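Notes for Week 6: Moving One Piece Without Knocking Over the Others

Hello again, everyone, and thank you for bearing with me last week while we got all the laptops talking to the simulator. If yours is still being stubborn, come to the lab a little early and we'll sit down with it together (bring your charger, please, the old ones die on us at the worst moment!). These notes cover what we'll do in both sessions this week, and they also set out the homework, which is due on May 23, 2022, before class.

## The chess room

Up to now you have been driving the arm around with nothing in its way, and most of you have become quite good at it. Now we give it a job. The world file is called Zirkley, and when you load it you'll get the room with the long wooden table and a small chessboard near the far end, close to the arm. You do not need to know how to play chess. We won't be playing any! The board is simply a nice crowded little place in which to practice careful moves.
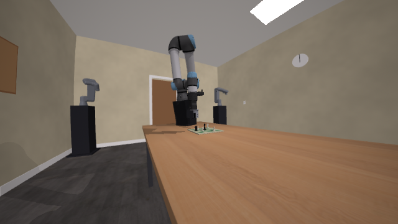 Start by spending ten minutes or so just flying the view around with the mouse, and get a feeling for how far the arm has to fold in order to work close to its own base. People tend to think that near is easy and far is hard, and then they're surprised when the elbow ends up way above everything and the wrist hardly wants to turn. A reach that is too short can be every bit as awkward as one that is too long. If the planner says "no solution found," try a target a little farther from the base before you start changing any code.

## Three heights

We'll use three heights for every move, and I'd like you to write them at the top of your script with proper names, so that your partner can read it too:

- **Travel height:** well above the tallest piece. All the sideways motion happens up here.
- **Hover height:** just over the piece you want, gripper open.
- **Grasp height:** fingers on either side of the piece, and low enough that it won't tip when they close.

The order is travel, hover, grasp, close, and then back up the same way you came. Going back up the same way is the part everybody forgets. In the fall Bilal Tarawneh, who is helping in the lab again this term, had a script that picked up perfectly and then swept off at an angle and took a neighboring piece along for the ride, and he has kindly said I may go on telling that story.

## Choosing an angle for the gripper

When two pieces stand close together, the open fingers need somewhere to go. You can turn the wrist before you come down, and very often a quarter turn is all it takes. Look at the board from straight above, imagine the two fingers as two short lines, and see whether they land on empty squares.
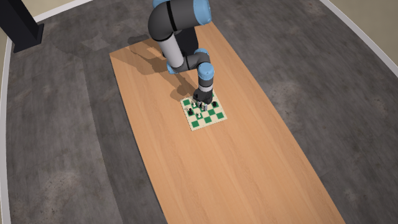 Do your turning at travel height, please, and let the arm settle before you lower it. I know it is tempting to blend the two motions together because it looks so smooth, and later on, when we get to the Burkholm exercises in June, we will do exactly that. For now, one thing at a time.

## Homework

1. Pick any piece and move it to an empty square using the three heights.
2. Do it again with the wrist turned, and write a few sentences on what changed.
3. Save your log and hand it in with the script, even if the run went badly. A messy log with a good explanation gets full marks from me.

Work in your usual pairs. Questions can go on the class board, or catch me after the second session, when I'm generally in the lab with a cup of tea and happy to look at code.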